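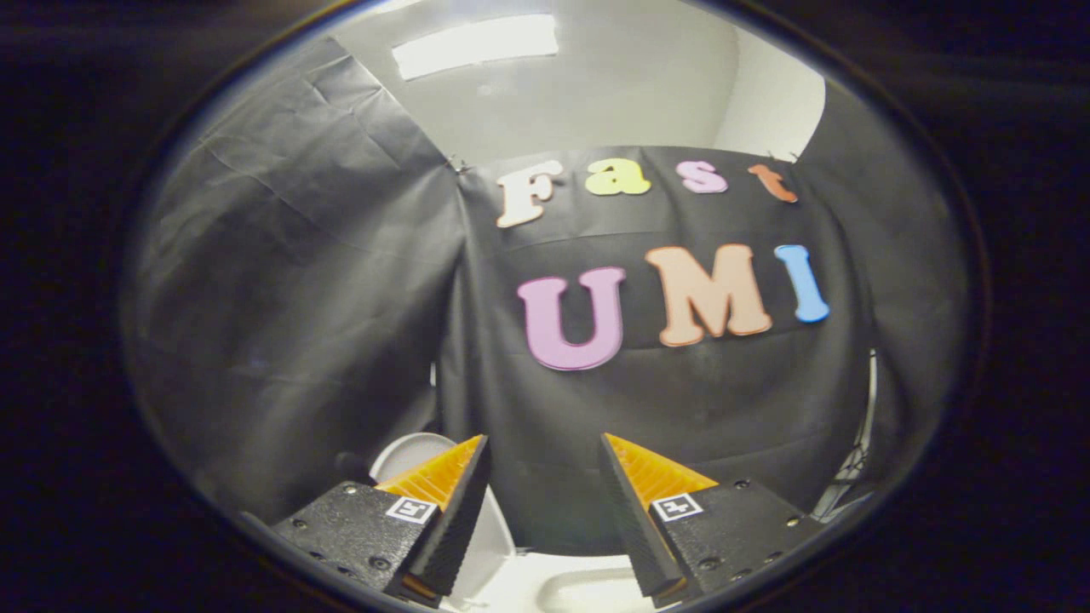

Ticket 2732 – handheld gripper sessions, station 5
Site: Irkska packing hall, upstairs room
Opened by: second shift lead
Priority: medium (was low, bumped)
Status: open, waiting on Vinanix

Problem as reported
Sessions from station 5 get rejected on upload. Message is "marker track lost, left" and then the whole session goes in the bin, including the good part. Stations 1 to 4 fine on the same software. Operators lose the work and have to redo it on their own shift, which is the real complaint.

Background for whoever picks this up at Melis
We record tray loading by hand with the grippers, Skakunari trains the arm on line B from it. People doing the recording are packers off the line, two hours each then swap. They get scored on accepted sessions. So a reject isn't just a file problem, it shows up next to somebody's badge number.

Log

Restarted the station app. No change.

Cleaned both square markers on the fingers, dry cloth. Checked the screws on the finger bodies, all tight. Orange pads seated ok. Next two sessions accepted, third rejected. So no.

Swapped cable to the spare. Rejected. Swapped back.

Swapped grippers between 4 and 5. Station 4 now runs clean with the station 5 gripper. Station 5 rejects with the station 4 gripper. OK so its the station, not the tool. Should have done this first.

Looked at lighting. Ceiling panel is bright and there's dark cloth hung on both sides of the black backdrop, so the exposure could be hunting when the operator tips the gripper up. Tried holding it level the whole time. Fewer rejects but nobody can load a tray like that for two hours, wrists were sore after one session. Not a fix.

Asked Vinanix if the lettering on the backdrop (Fast UMI, foam letters) could confuse the tracker. Answer: no, the tracker only looks for the square markers. Leaving it up.

Pulled the station config. Exposure on 5 is set to auto, the other four are locked. No idea who changed it or when, the change history only goes back to April and it was auto already. Locked it to the same value as station 4.

Ran 28 sessions after that across both shifts. 26 accepted. The two rejects are a different message (session too short) and one of those was a dropped tray, so fair enough.

Fri 19 December – reopened. One more "marker track lost, left" this morning, first session after power up. Config was back on auto. Looks like the station doesn't keep the setting over a reboot. Locked it again by hand, ok since. Asked Vinanix how to make it stick.

Workaround until then
Whoever starts the shift: open station settings, camera, exposure, set to LOCKED before the first session. Takes a minute. Note is taped to the monitor. Please do not power the station down at lunch.

Still open
1. Permanent fix for the exposure setting (Vinanix).
2. Rejected sessions should be kept somewhere, not deleted. Even the first half is usable. Linked to ticket 1537, same request, no reply on it yet.
3. Scores. The packers on station 5 have low acceptance numbers for a station fault. Second shift asked for those to be wiped and I agree with them. Two people have already asked to go back to the line over this, and they were the fastest loaders we had up here. Needs a yes from the Irkska office, Melis support can't do it.
4. Rotation. Was meant to be two hours, it's been creeping to three when rejects pile up and poeple stay to make up the count. Asked for a hard stop at two, redo or no redo.

Comment, Melis support
Received, config dump looks right. Can confirm the reboot behavior on our bench unit too. Item 2 passed to product. Item 3 and 4 are site decisions, leaving on the ticket so they're visible.

Comment, second shift lead
Ok. Don't close this when item 1 is done please – 3 is the one people ask me about every day.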